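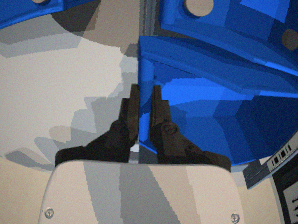 Notebook entry - simulation bay, open day
12 April 2021
Shared notebook, Plemero building

Purpose of the entry

This entry records the preparation and running of the simulated gripper demonstration for the visit by the Ostis delegation and the public hours that followed. It is intended for colleagues who will run the same station at the next open day in April. Settings are recorded as used, including those that should be changed.

The demonstration ran on the Drokumel simulation package, on the workstation nearest the door. The view from the gripper was shown on the large wall display and the overview on the desk monitor. The physical arm in the next bay was not part of this station and was handled by the hardware group under its own entry.

Preparation

The workstation was started early so that the scene files could be loaded before the doors opened. The first load stopped with a missing texture warning. The file path still pointed to the old project folder on the Huang server, which was retired last month. The path was corrected by hand in the scene settings and the scene was saved under a new name, open_day_b. The older file has been left in place and should not be used.

The gripper view was set up next. With the default position, the housing plate took up too much of the lower part of the display and visitors standing at the back would have seen little of the fingertips. The view was moved until both fingers and both screws on the plate could be seen together. This is a compromise. A view placed farther forward gives a better look at the fingertips but loses the housing, and several visitors last year asked where the gripper was attached.

Surface shading was left at the low setting. At this setting the housing is drawn in flat bands and the shadows on the pale surface have hard, irregular borders. The high setting looks considerably better on the wall display, but the motion became uneven when the overview window was open at the same time. Steady motion was judged to matter more for this audience.

Arm speed was set to 80 percent for the rehearsal and reduced to 74 percent before the first group arrived. At the higher speed the approach to the blue object was too quick to explain while it was taking place. The speaker had to describe a movement that had already ended.

Rehearsal

Two complete cycles were run without visitors. Each cycle consists of an approach with open fingers, a close, a short lift, a return and a release. The first cycle finished as planned. In the second, the fingers closed slightly off line and the object turned during the lift. The contact log shows that the left fingertip touched first. The starting position was adjusted by 2 millimeters to the side and the cycle was repeated with no turning.

The adjustment applies to open_day_b only. It has not been copied to the training scene, and it should not be copied without a check against the contact log there.

Visit by the Ostis delegation

The delegation arrived before the public hours and stayed longer at this station than the plan allowed. The prepared talk was shortened and most of the time was given to questions. The following points are noted for the group.

Finger shape. The visitors asked about the step on the outer side of each fingertip and whether it is needed in simulation. The answer given was that the model follows the supplied geometry and that no parts are simplified at the fingers, where contact is calculated. The rest of the gripper is drawn with fewer surfaces.

Pivot. A question was raised about play in the pivots and whether the simulated fingers include it. They do not. The joints are treated as rigid in the present version. The visitors considered this an important limit, and the group agrees. A request to add joint play has been on the list for some time and is to be moved up.

Barcode labels. One visitor noticed the barcode label on the right side of the display and asked whether the station was reading it. No reading takes place in this scene. The label is part of the scene model and has no data behind it. It was agreed afterward that the introduction should mention this, as the same question came up again during the public hours.

Surface color. The visitors asked whether the strong blue of the object had been chosen to help the vision software. The vision module was switched off for the whole day, and the object position was taken directly from the simulator. This was stated plainly. The difference between a position that is given and a position that has to be found should be explained in the first minute of the talk.

The delegation asked for a copy of the scene file. The request was noted and passed to the office, as the license terms for the supplied geometry have to be checked first. No file was handed over.

Public hours

The station ran without a break through the public hours. Visitors were invited to start a cycle by pressing the space bar, and the speaker explained each stage as it took place. Younger visitors preferred to stop the cycle partway and look at the position of the fingers. This was allowed and caused no difficulty, provided that the cycle was continued with the same key. Pressing the escape key closed the scene on one occasion, and the display showed the desktop until the file was loaded again. The escape key should be disabled for public use.

The most frequent question was whether the display showed a video. Freezing the motion and turning the overview around the gripper was the clearest answer. A small number of visitors remained of the opinion that it was a recording, and the overview was turned for them a second time with the mouse in their own hands.

There was one error during the afternoon. The simulator stopped with code 703 while the fingers were opening. The manual lists this code under contact solver faults and advises a restart of the physics step. The restart cleared the fault. The log for the run has been saved with the others, and the last lines before the stop show both fingertips still in contact with the object after the open command. It is possible that the side adjustment made in the morning leaves too little clearance at release. This has not been tested.

The wall display was hard to read when the blinds were open. The cream and off-white surfaces in the scene washed out first and their boundary could no longer be followed from the back of the room. The dark fingers stayed readable throughout. The blinds were closed for the remainder of the day.

Materials and handouts

The printed sheet described last year's station and mentioned a suction tool that is no longer installed. The sheets were withdrawn after the first group. A new sheet should cover the gripper, the purpose of running a task in simulation before it is tried on the physical arm, and the contact address of the Plemero office. One page is enough.

Open items

Disable the escape key in the public profile.

Repeat the release with the side adjustment removed and compare the contact logs. Keep the code 703 log until this is done.

Test high shading with the overview window closed.

Correct the Huang server path in the remaining scene files. The training scene has been checked and is in order - the two calibration scenes have not.

Write the new handout and have it approved by the office.

Reply to Ostis on the scene file once the license terms are known.

Shutdown

The simulator was closed from the menu, the logs were copied to the shared drive under the open day folder, and the wall display was switched off at the panel. The workstation was left on for the overnight backup. The key to the bay was returned to the front desk.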